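**Well water leaves orange stains on everything, softener isn't keeping up**

posted by prurnen_road

We moved to a place outside Jideck in February and it's on a private well. The previous owners left a softener in the basement, a Jistero, set to regenerate every 3,000 gallons. The water feels soft enough, but I still get orange streaks in the tub, the toilet tank is brown inside, and white towels come out of the wash looking like tea. I bumped the salt dose up and saw no difference. Hardness tested fine at the kitchen tap. The meter on the softener read 3,313 gallons when I last looked, so it seems to be late on regenerating too. Do I need a new softener or something else?

**jideck_wellguy**

Soft water and iron-free water are two separate things. A softener will take out a small amount of dissolved iron, but it does a poor job on iron that has already turned to rust, and that kind clogs the resin bed over time.

Fill a clear glass straight from the pressure tank drain, before the softener. If it comes out clear and goes orange after sitting for an hour, the iron is dissolved. If it's orange right away, it's already rust and you want a sediment filter or an iron filter ahead of the softener. Get a lab test for iron, manganese and pH before you buy anything. Low pH changes which filter will work.

As for the meter, a lot of units wait until the middle of the night to regenerate. Going past the setpoint during the day is normal. If it still reads higher the next morning, check the clock on the control head. Ours was twelve hours off after a power cut.

**tubscrubber**

just get bottled water for drinking and live with the rest, we did

**pathirana_lane**

Agree with the first reply on testing. I paid $633 for an iron filter and put it in myself over two evenings. The stains stopped coming back, but the old ones had to be cleaned off by hand. Don't use bleach on them — it sets rust stains. Use a cleaner with oxalic or citric acid, wear gloves, and rinse well. Never mix it with bleach.

Run a resin cleaner through the softener as well, following the directions on the bottle. For the overflow holes and the groove around the drain, a sponge won't reach and you want something narrow.
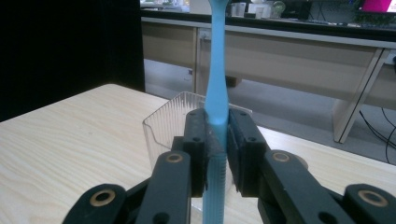 *Light blue plastic toothbrush.*

The toilet tank can wait until after the filter is in. Turn off the supply, flush, and do the inside with the same cleaner.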